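Trakau – ein Wörterbuch der Wörter, die meine Oma benutzt hat
README, Stand November

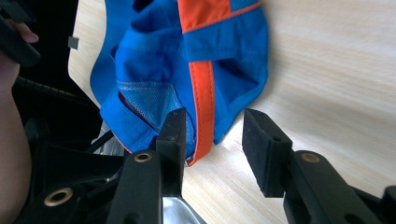 Also, kurz zur Einordnung: Trakau ist eine Wortliste. Sie enthält 2222 Einträge, alles Ausdrücke aus der Küche, dem Garten und der Nähstube, so wie sie in meiner Familie und in ein paar befreundeten Familien gesprochen wurden und zum Teil noch werden. Angefangen habe ich mit einem Schulheft, dann kam eine Tabelle dazu, dann eine zweite Tabelle, die der ersten widersprach, und irgendwann habe ich mich hingesetzt und alles ordentlich zusammengeführt. Na ja, halbwegs ordentlich.

Was drin ist

Die Hauptdatei heißt trakau.csv, Trennzeichen ist das Semikolon (bitte nicht das Komma, in den Bedeutungen stehen haufenweise Kommas!). Jede Zeile hat diese Spalten:

wort – die Schreibweise, auf die ich mich festgelegt habe
varianten – alles, was mir sonst noch begegnet ist, mit senkrechtem Strich getrennt
bedeutung – auf Hochdeutsch, manchmal ein Wort, manchmal ein halber Roman
bereich – kueche, garten, naehen oder sonst
quelle – Kürzel der Person, von der ich das Wort habe
beleg – ein Beispielsatz, wenn es einen gibt

Einen Beleg haben leider nur 471 Wörter. Das ist die Spalte, für die ich mich am meisten schäme und an der ich am liebsten weiterarbeite. Ein Wort ohne Satz ist für mich wie ein Knopf ohne Hemd, man weiß zwar, wozu es gut ist, aber man sieht nicht, wo es hingehört.

Dann gibt es noch quellen.txt mit den Kürzeln. Die Personen darin sind einverstanden, dass ihr Name drinsteht, ich habe alle gefragt. Lise Hawthorne (LH) hat fast den ganzen Gartenteil beigesteuert, von Yvette Simard (YS) stammen die Nähwörter, und wer sich über die vielen Bezeichnungen für angebrannten Brei wundert: die kommen von Josée Gosselin, Kürzel JG. Bei ihr zu Hause wurde offenbar viel nebenher geredet.

Zur Schreibung

Ein ewiges Thema. Ich schreibe nach Gehör, aber mit den normalen deutschen Buchstaben, also ohne Lautschrift. Langes a ist aa, langes o ist oo, das dumpfe a, das irgendwo zwischen a und o hängt, schreibe ich å. Harvey Sandhu hat mir eine sehr lange Mail geschrieben, warum das inkonsequent ist, und er hat in fast allem recht. Ich bin trotzdem dabei geblieben. Wenn meine Tante die Liste nicht laut vorlesen kann, dann nützt sie mir nichts.

Umlaute stehen in der Spalte wort als Umlaute, im Bereichskürzel dagegen aufgelöst (kueche, naehen). Dafür gab es mal einen technischen Grund, den ich vergessen habe. Ich lasse es jetzt so, sonst gehen die alten Skripte kaputt.

Was nicht drin ist

Keine Flüche. Die hatte ich gesammelt – mit Begeisterung sogar! –, aber zwei der Quellen wollten sie nicht unter ihrem Kürzel sehen, und ganz ohne Quelle wollte ich sie nicht aufnehmen. Keine Ortsnamen, keine Spitznamen von echten Leuten. Und keine Herkunftsangaben. Ich bin keine Sprachwissenschaftlerin, ich kann nicht seriös sagen, ob ein Wort aus dem Niederdeutschen kommt oder ob mein Großonkel es beim Kartenspielen erfunden hat.

Die ältere Sammlung Vovdale, nach der immer mal jemand fragt, ist komplett eingearbeitet. Ihr braucht sie nicht mehr. Falls ihr noch Verweise darauf habt: Die Nummern haben sich geändert, eine Umrechnungstabelle liegt unter alt/vovdale.txt.

Bekannte Macken

9 Einträge sind doppelt, einmal unter kueche und einmal unter sonst. Ich weiß, welche es sind, ich kann mich nur nicht entscheiden. (Ist ein Lappen Küche? Kommt auf den Lappen an.)

Bei den Wörtern für Stoffreste und Flicken gehen die Bedeutungen von YS und LH auseinander. Beide Fassungen stehen in der Zelle, mit Kürzel dahinter. Bitte nicht glattziehen, das ist Absicht.

In manchen Tabellenprogrammen wird aus dem å Buchstabensalat. Dann beim Öffnen UTF-8 auswählen, das hilft eigentlich immer.

Mitmachen

Sehr gern! Schickt mir das Wort, was es bedeutet, wer es sagt und am allerliebsten einen Satz dazu. Formlos, auch als Sprachnachricht. Brittany Dhillon hört die Aufnahmen mit mir zusammen ab, meistens abends nach acht, und wir streiten dann über die Vokale. Es kann also ein Weilchen dauern, bis euer Wort in der Liste auftaucht.

Nutzung

Nehmt die Liste für alles, was euch Freude macht: Kreuzworträtsel, Unterricht, Geburtstagsreden. Nennt bitte Trakau als Quelle und lasst die Kürzel stehen. Wer sie druckt und verkauft, soll mir vorher schreiben. Die nächste Fassung bekommt einen Teil Stall und Hof, daran sitze ich gerade, und die Kürzel dafür stehen schon in quellen.txt, also nicht wundern, wenn dort Leute auftauchen, zu denen es noch kein einziges Wort gibt.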